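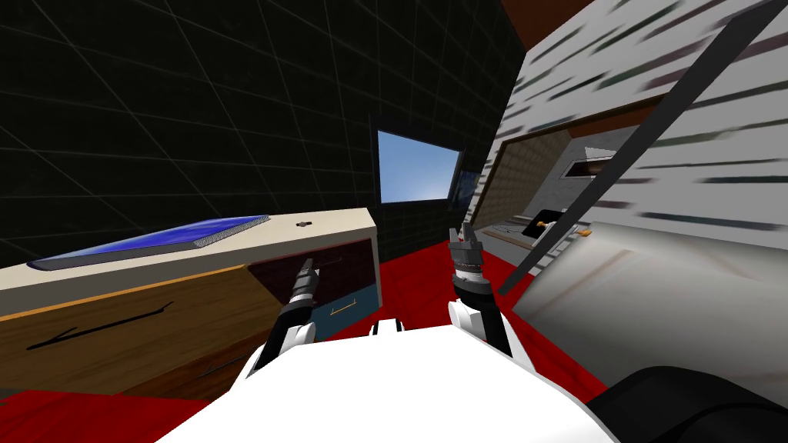

Figure 1. Simulated room, two-arm robot with the left gripper at the cabinet drawer.

Course notes, session 2: Judging a simulation kit before you buy
Pieter Desmet, October 6, 2024

The kit under review is Iter, sold by Mertens as a yearly license. It comes with 14 ready-made rooms and 276 objects. We used the August release in the Prastbridge lab.

What to check first

Reach. Drawers are a good early test. The gripper has to meet a thin handle at the right angle, and small errors in the base position show up at once.

Contact. Run the same pull at several friction settings. If the results barely change, ask the seller how contact is computed.

Surfaces. Wall and floor textures can be swapped from the menu — do this before training anything on camera input.

Speed. Our desktop machines ran roughly 70 steps per second with both arms active. The Pritenside kit from session 1 was faster but has no drawers that open.

Support. Mertens answers by email only. Keep your log files.

For next time: load the cabinet room, move the base back a little, and note which handles the left arm can still reach.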